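How does somebody plan a whole new bit of town?

Jun 12, 2024

When I was little I thought towns just sort of grew, like mushrooms. Somebody put up a house, somebody else put up a shop next door, and after a while you had a place with a name. And lots of old towns did happen a bit like that! But plenty of new neighbourhoods are drawn first, on paper or on a computer, years before a single family moves in. Drawing them is my job, and I love it, so I'm going to tell you how it goes.

I'll use a place called Plesach, because I've been working on it for ages and it's always in my head. Plesach is an old railway yard. The trains stopped using it a long time ago and it filled up with brambles (very good blackberries, by the way). Now it's going to be a neighbourhood with 812 homes, a school, a library and a little river.

The walk comes first

Before I draw anything, I put my boots on. I went to Plesach in December, when it was horrible and muddy, and I was glad I did. You can see where the puddles sit when it's been raining all week. You find out which corner the wind whistles round. I also look for the paths people have already made by squashing the grass down. Planners call those desire lines, and they show you where people want to go, whatever the signs say. At Plesach there was one going straight from the bus stop to the old footbridge, so that's where our main path is going to be.

The river that was hiding

Underneath the railway yard there's a stream called the Âu. It was put in a pipe when the tracks were laid, and it's been running along in the dark ever since. We're going to let it out again! That's called daylighting a river, which I think is one of the nicest words in my whole job.

It isn't only for looks. When it pours, all that rain has to go somewhere. Roads and roofs can't soak it up, but a river with wide grassy banks can hold a lot of extra water until the storm is over. So the banks of the Âu will be a park on dry days and a kind of giant sponge on very wet ones. The ducks will be pleased either way.

Streets before houses

You might think you'd start with the houses. I start with the gaps between them, and the gaps are the streets, the squares and the places to kick a ball. If the gaps are good, people walk about and say hello to each other. If they're bad, everyone stays indoors.

Then there's the sun to think about. In Britain the sun spends its day in the southern part of the sky, so a tall building throws its shadow mostly to the north. Put a tower on the south side of a playground and the playground will be chilly half the year. Our tallest building, Steler House, is 20 storeys high, and we moved it 2 times on the plan before its shadow stopped landing on the school.

Try this with a torch and a cereal box on the kitchen table. Make some little houses out of folded card, stand the box among them, and move the torch slowly round in a curve. Keep it low for a winter sun and high for a summer one. Watch how long the winter shadows get!
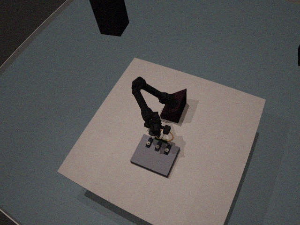
After shadows I go on to trees. We want around 95 of them along the main street, and they can't be squeezed in at the end, when all the pipes and cables are already buried. Roots need room. So each tree gets its own space on the plan, with a big hole full of good soil, right from the beginning.

Who gets a say?

Quite a lot of people, and that's how it should be. The firm I work for, Ziston, took the Plesach plan to the school nearby and asked the children to scribble all over it. They did. They wanted a slide down the river bank (yes), a bridge you can drop sticks from (also yes) and a zoo (sorry).

Grown-ups had ideas too. Some were worried about traffic, and some wanted to know where they'd park. A few didn't want any building there at all, because they liked the brambles. I understand that. We've kept one wild corner by the footbridge where the blackberries can carry on.

When everybody has had their turn, the council reads the plan and decides yes or no, or sometimes "yes, but change this bit". Then I change that bit.

Have a go yourself

Take a big sheet of paper and draw a river across it, any wiggle you like. Put in a school, a shop and a bus stop. Now draw the way you'd want to walk from one to the next, and make those lines your streets. The houses can go in last. Then give it to someone in your family, hand them a different coloured pencil, and let them scribble on it.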